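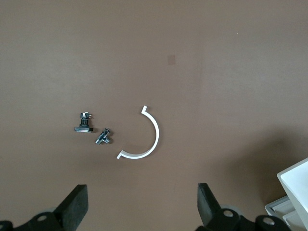

Gurnis
Member, Small Parts and Repairs board

Sorting out the leftovers box again and I have three pieces I can't place. There's a thin white curved strip with a short straight tab at each end, and two small metal fittings. The taller one is dark at the base, black in the middle, with a shiny head that has little prongs on one side. The smaller one branches like a T. They were all in the same bag, which had "100" written on it in marker and nothing else. Any ideas before I put them in the unknowns drawer? I've got space for 25 bags in there and it's nearly full.

Thongsuk
Regular

The small one looks like a tee connector to me. Could be for air line or for water, hard to say without the bore size. Put calipers on the ends and post the numbers.

Cloltetti
Regular

The white one is a retaining clip. Spread it, slip it over a collar, let go. I've replaced plenty of them.

Wandton
Moderator

I don't think it's a clip. A clip like that would normally have a hole or a hook in the tabs so you can get a tool on it. Those ends are just squared off. I'd say it's a guide or a piece of trim that sat in a slot at both ends.

Cloltetti
Regular

Plenty of clips have plain ends. Squeeze it gently. If it springs back it's a clip.

Wandton
Moderator

Trim springs back too.

Gurnis
Member, Small Parts and Repairs board

Tried it. It springs back some. Not sure that settles anything. No part number on either side of it.

Calipers are at work so the tee will have to wait until Tuesday.

Thongsuk
Regular

Fine. What about the tall one, does any of it turn? If the head rotates separately from the base I'd guess a valve of some kind. If it's solid, maybe a sensor mount.

Gurnis
Member, Small Parts and Repairs board

Doesn't turn by hand and I don't want to put pliers on it.

Cloltetti
Regular

Leave it then. I'd keep the two fittings and toss the white strip. I had 220 loose parts in coffee cans when I moved and I used maybe two of them in the years before that.

Wandton
Moderator

Keep all three together. Same bag usually means same job. Write the date and what box they came from on a new bag. I merged this with the "What is this part" thread, so replies will continue on page 33.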